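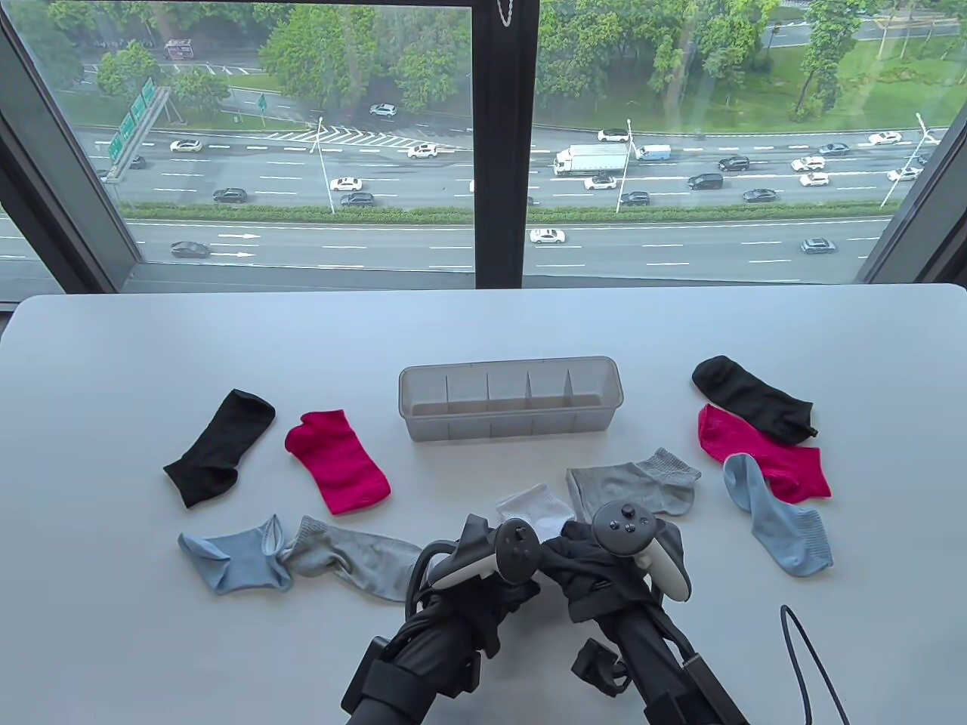 *Socks, seven floors over Collusville.*

Dalia wanted 1000 demonstrations by February, and I'd promised her, like an idiot, that sorting socks would be the easy part! Mine kept going limp in the grippers (the charcoal one hated me, I swear). 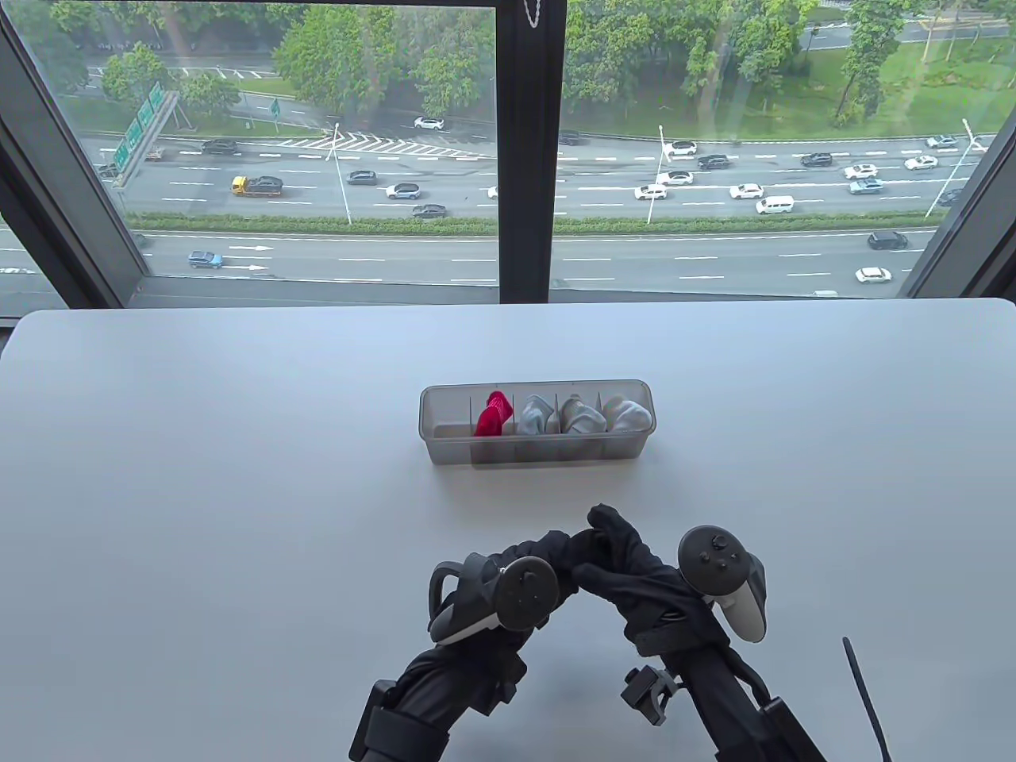
*Nayara Brito*

Then Sherif tried rolling them first and standing them up in the tray, and the policy we trained on just 131 of those beat my old one. I sulked, bought him a coffee, and asked him to show me how he rolled the magenta one.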